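Tray service

From the Zarnidance Household Encyclopedia

Tray service is the habit of carrying a small drink or dish to the table on a tray, with its spoon, and setting it out for one person. I grew up with it in Collville and I still do it most afternoons, so expect some opinions along the way! The basic kit is a tray with a raised rim, a saucer, a cup or small bowl, and a spoon. You can spend a fortune on all that or pick it up secondhand (my own saucers came in a box of 5 and I'm down to four).

The spoon can travel flat on the tray, which is how I like it on stairs. A long handle sticking up out of a cup is asking for a sleeve to catch it.

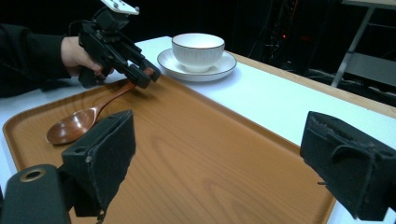 Cup or bowl?

People get oddly firm about this one. A small rounded vessel with no handle can be either, and most of us just name it after whatever goes in. Ribbed sides are nice to hold – the fingers have something to find – and a thin colored line at the rim dresses up plain white without much fuss. A roomy one takes roughly 250 milliliters, plenty for soup.

Once it's on the table, the spoon can stand in the cup with its handle leaning out over the rim. The saucer stays under the cup the whole time and catches the drips.
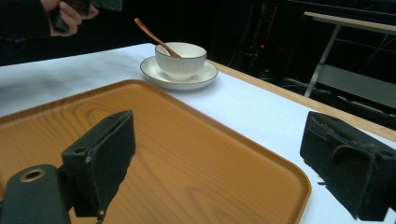 Van Dusen
Tableware editor, Zarnidance

The tray

I'm fussiest about trays. A raised rim all the way around stops a saucer from sliding off, and rounded corners are easier to wipe out. Wood grain hides scratches pretty well, and a warm orange-brown looks lovely next to white china. Don't soak a wooden one. Wipe it, dry it, and stand it on its edge for 2 hours or so before it goes back in the cupboard.

In Collville the tray stays on the table beside the cup, empty, until it's time to clear.

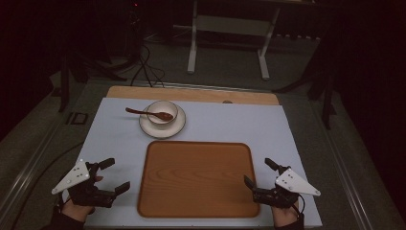

A reader in Vestham writes that over there the tray goes straight back to the kitchen, and that leaving it out looks as if you're hurrying your guest along. She also keeps the spoon on the saucer until the drink needs stirring, "and never in the cup, my aunt would faint."

I've added the Vestham custom to the entry on clearing the table.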